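Kurasano Opens Equipment Planning Service for Kitchens That Want to Buy a Robot Arm

KINBRIDGE, April — Kurasano, a supplier of small robot arms for food preparation, opens this month a planning service for companies and institutions which are preparing a budget for their first kitchen robot. The service is offered from the Kurasano office in Kinbridge and is made together with Sandhu, an engineering firm that has designed the mounting parts for Kurasano arms from the beginning.

The new service has the name Trukum. It is directed to canteens, care homes, school kitchens and small food producers. Many of these customers have the wish to automate one or two simple jobs, such as taking a lid from a pot or moving food from a steamer to a tray, but they do not know what they must write in the budget request. In the past they often asked only for the price of the arm. The price of the gripper, the cables, the mounting, the training of staff and the yearly service came later, and in several cases the purchase had to wait until the next budget year.

"We have received 121 requests for an offer in the last year, and in most of them the gripper was not mentioned at all," the company states. "A customer would not order a truck without tires. With robots this happens, and it is our duty to explain it better."

Trukum has 3 steps. In the first step, the customer sends a list of the jobs and of the appliances already present in the kitchen, with their sizes. In the second step, Kurasano and Sandhu repeat the jobs on a normal counter with ordinary household or professional appliances, and they note which fingers, pads and cable lengths are suitable. In the third step, the customer receives a written plan with all costs, divided into costs of the first year and costs of the following years.
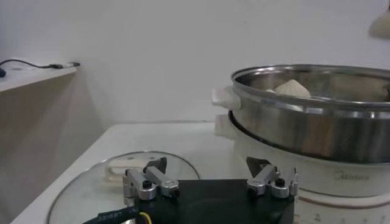

The written plan is delivered within 60 working days after the list of appliances is complete. It contains a table of spare parts with the expected time of replacement, a drawing of the space which must be free near the work area, and a page about electrical connections. The plan belongs to the customer. It may be used to ask for offers from other suppliers also, and there is no obligation to buy from Kurasano.

Particular attention is given to handles and lids. A person changes the grip without thinking, but for a gripper with two fingers a round knob, a flat side handle and a soft bun are three different tasks. If the customer intends to change its pots or cookers soon, Kurasano recommends to do this before the robot is ordered and to include both purchases in the same budget. A change of cookware afterwards can make new finger pads necessary — a small cost, but one that is easily forgotten.

The service also gives advice on the question whether to buy or to rent. For kitchens which work only during the school term, rental can be the better choice. For kitchens which work every day of the year, purchase with a service agreement is in general more economical. When a job is not suitable for a robot at the present time, the plan says so in clear words, and the remaining jobs are calculated without it.

Sandhu is responsible for the mechanical part of the plan, including the load on the counter and the path of the cables. The firm has extended its workshop for this purpose and has reserved one area of it only for kitchen tests. Customers may attend the tests of their own jobs on request, in the morning from 9 a.m.

Places in the first period are limited to 200 plans. Requests are handled in the order in which they arrive, and public institutions with a fixed date for their budget are asked to write this date on the request form. The form can be obtained from the Kurasano office in Kinbridge or from any Kurasano sales partner.

About Kurasano

Kurasano supplies robot arms, grippers and accessories for food preparation in small and medium kitchens. The company is located in Kinbridge, where it has its sales office, its training room and its spare parts store.

About Sandhu

Sandhu develops mounting plates, fingers and cable guides for light robot arms and makes small series in its own workshop.

Contact for press and customers: Kurasano, Trukum Planning Service, Kinbridge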